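Machine Care > Part 2 > Chapter opening
2 min read

Setting Up a Two-Arm Dish Cell

Fingers come first! Before the Plitetton cell lifts a single plate, we check its grippers – pads, joints, wrist bolts – and set the grip force to 30.

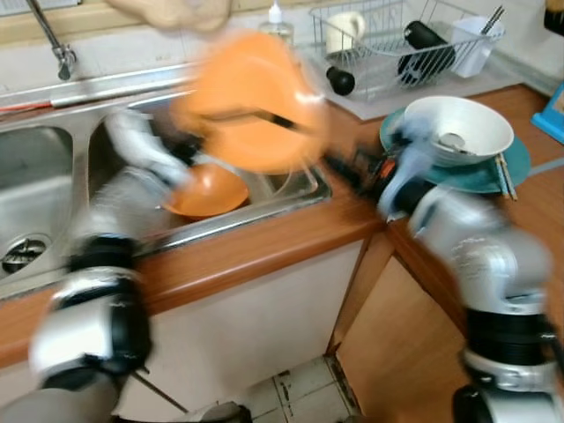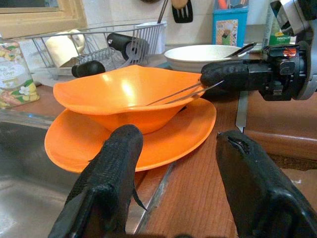 Fig. 2. Arms and orange dishes at the sink, and a fork held over the bowl.

A thin fork and a wide plate ask very different things of the same fingers, and tuning for both is great fun. Start with the fork.

164 shares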